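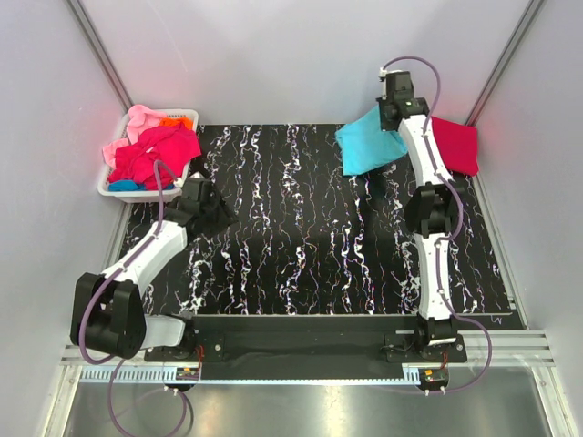

Natália Figueiredo has run the laundry at Gravside, a residential house for students in Plondville, for most of her working life. When she started, residents left their clothes in net bags outside their doors and got them back two days later, folded. It still works that way, except that the bags have been replaced by plastic baskets.

"The bags were terrible," she says. "Everything came out creased before you even began. With a basket you can see what you have. You see a red thing on top and you know to stop and think about it."

Red is a subject she returns to several times. Last February a new shirt went in with a load of pale towels and all of them came out pink. She replaced the towels from the house budget and kept the pink ones for cleaning. Since then anything red, magenta or orange is washed on its own the first time, whatever the label says.

The house has 122 rooms, and 111 of them were taken when we spoke. Figueiredo keeps a notebook with a line for every basket that comes down. Last year it reached 1,546. She doesn't use the figure for anything in particular, but the manager once asked whether a second dryer was needed, and she was able to show him the page.

The folding is done in the late morning, when the first loads are dry. Her colleague Wahyudi Yusof joined her two years ago from a hotel called the Veloso, where he folded nothing but sheets and table linen.

"At the hotel every piece is the same size," Yusof says. "You learn one fold and you do it all day. Then I came here and the first basket had a sweater, a baby blanket, gym shorts and a scarf that was as long as the table. I had to ask her what to do with the scarf."

What you do with the scarf, according to Figueiredo, is fold it in half lengthwise, then in half the other way until it is the size of a shirt. She wants everything in a basket to end up close to the same width. The heavy things go in first. Socks go down the sides.

They don't agree on everything. Yusof likes to empty the whole basket onto the table and sort it before he folds. Figueiredo takes one piece at a time from the top and leaves the rest where it is.

"If you tip it all out, you need a big table," she says. "And then the phone rings and you have a mess."

"But you find the small things," Yusof says. "She gets to the bottom and there is one sock, and the other one is already under the shirts."

She admits this happens.

Both of them prefer a dark surface for folding. The old table was white, and a white pillowcase on it was hard to line up. They also agree about the detergent, a plain one called Vonden that has no perfume. Residents sometimes ask for something that smells stronger. Figueiredo tells them they are welcome to buy it and leave it in the basket, and a few do.

I asked what she would like residents to do differently. She thought about it while she finished a T-shirt.

"Turn the sleeves the right way out," she said. "And check the pockets. I have washed three passports."

Yusof asked for room numbers that he can read. The baskets go back upstairs at four o'clock.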